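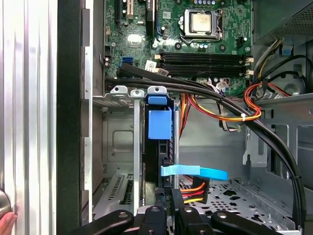
Words by Hester Pallant, Technical Editor

Taking a hard drive out of an office computer is a job that most people could be taught in a morning. The power plug comes off, the data cable comes off, a catch or a coloured tab is released and the drive slides free of its cage. Drevetti has spent two years trying to get a robot to do the same, and on 28th March it opened its workshop in Kukville to show how far it has got.

The audience was mostly from the recycling trade, with a few people from local colleges. Visitors were taken through in small groups and given as long as they liked at the bench, which was a welcome change from the usual trade show, where the arm repeats one move behind a screen and the questions have to wait for a stand manager.

Drevetti's interest is in the drive because the drive is what the customer worries about. A refurbisher can strip processors and memory in any order that suits the bench, but the disk has to be removed, logged and either wiped or shredded before the rest of the machine can go anywhere. Minhas, the refurbishing firm in Broredville that has supplied the test machines, handles 290 desktops in a normal week. It puts the drive stage at 64 per cent of the time a case spends open on the bench, largely on account of the cabling.

The machines come in whatever state the previous owner left them. One case on the bench had already lost its processor cooler and all of its memory, with the four slots standing empty and a smudge on the lid of the chip. For the robot this is an easier start than a complete machine, as there is less in the way above the board. The cables are another matter. A thick black bundle crossed the middle of the case and turned down the side, and the drive hung upright in its cage with the plugs and tab close together.

The gripper is a two-finger design with flat black plates and exposed screws, and it looks more like a workshop fixture than a finished product. The engineers said that this is deliberate: the fingers are the part that changes most often, and a plate that can be unbolted and recut is more use to them at present than a moulded cover. The camera sits at the wrist and looks along the fingers. It gives a close view of whatever is being gripped, at the price of losing a good part of the picture to the gripper itself.

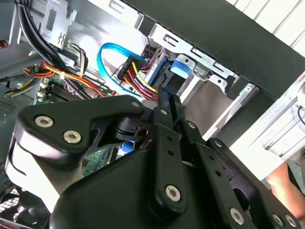

Cable handling took up most of the afternoon's discussion. A rigid part stays where the software last saw it, but a wire moves when its neighbour is touched, and a typical case has several that look alike from above. Drevetti does not try to model them all. The control software looks for the connector body first, then plans an approach that keeps the finger tips clear of anything thin. With the tips just below the power connector there is very little room to work in, and a yellow wire slanting down towards the jaws alongside the red and black ones is exactly the kind of thing the planner has to allow for. If it cannot find a clear path it stops and asks for help.

Help, for now, means a person standing at the bench. The arm runs at reduced speed whenever someone is in reach, and the force limit at the fingers is set low enough that a snagged wire should halt the move before a plug is torn from its socket. We saw two such stops. On both occasions the operator moved the cable aside by hand and the arm carried on from the same step, without going back to its home position. Earlier versions of the software had to start the whole job again.

A clean run, from first approach to drive in the tray, took 34 seconds on the bench clock. A practised worker at Minhas is faster than that, and Drevetti made no attempt to hide the fact. Its argument is that the worker can be setting up the next case in the meantime. Whether this holds up depends on how often the arm asks for help, and the firm would not give a figure for mixed machines until the present round of tests is over.

Questions from the floor were practical. One visitor wanted to know about cages held with screws; these are outside the present trial, which covers tool-free designs only. Another asked about plugs that have gone stiff with age. The answer was that the fingers rock the plug from side to side before pulling, with a limit on the number of tries. Small-format cases, where the drive is tucked under a second bracket, are on the list but have no date against them.

The next step is a bench at Broredville, working on machines as they arrive. Drevetti expects to have it running in October, on day shifts only, with its own staff on hand for the first month.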